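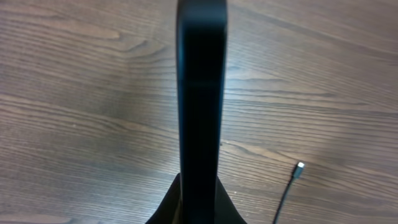 Figure 5. Grain of the tabletop in the Hollell workroom. The lines run mostly from side to side and bend into arcs at upper left.

4.2 Living with the grain

We had expected, when we began asking people about the tables they work at every day, that most of the talk would be about height and elbow room, and a good deal of it was. What we were less ready for was how fondly, and at what length, people would speak about the pattern of the wood itself. In the Hollell workroom the top is a medium brownish gray, and its grain alternates between thin, tight dark lines and broader, lighter bands that have a soft, slightly washed-out sheen (Figure 5). Several of the people we interviewed had their own names for parts of it. The curved patch was "the pond" to one and "the thumbprint" to another, and both of them used it in giving directions, as in "leave the scissors by the pond." We found this charming, and we also came to think it was useful, so we went back through the transcripts from October and marked every place where the grain was used to say where something was or ought to go.

The remarks fell into two loose groups, with plenty of overlap that we have not tried to tidy away. In the first, the lines served as a kind of ruler. People who cut cloth or fold paper told us that they line up a straight edge with the grain before they start, even though they know perfectly well that it wanders. In places the lines at Hollell tilt gently, and one participant described spending a whole morning squaring her work to a band that was leading her steadily downhill (she laughed about it, and has since gone over to a steel rule, though she says she still peeks). In the second group the grain was a landmark, and here the swirls and the darker stripes mattered far more than the straight runs did. A plain stretch of board gives a person very little to point to.
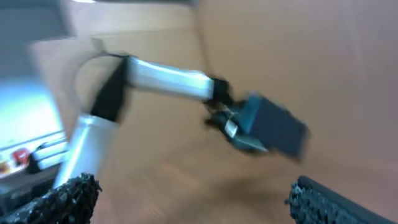 The comparison with the Briggs workroom is helpful on this point. The tops there are painted a single flat color, and in interviews of the same length we heard almost no place names at all. People spoke of "my end" and "the window side," and when they had to be more exact than that they tended to get up and point. Rungnapa Bunnag, who carried out the interviews in both rooms, noted that the conversations at Briggs took longer to settle on any particular spot, and that she often ended up putting her own pencil down as a marker.

We would not want to make too much of this. The two rooms differ in other ways, and a painted surface has its own loyal friends, among them the bookbinders, who told us that a busy grain tires their eyes by the end of the afternoon. Still, we would ask anyone planning to sand and paint an old tabletop to sit down first with the people who use it. The interview guide, last revised on 3 March 2025, now includes a question on the subject, and its wording is given in the appendix.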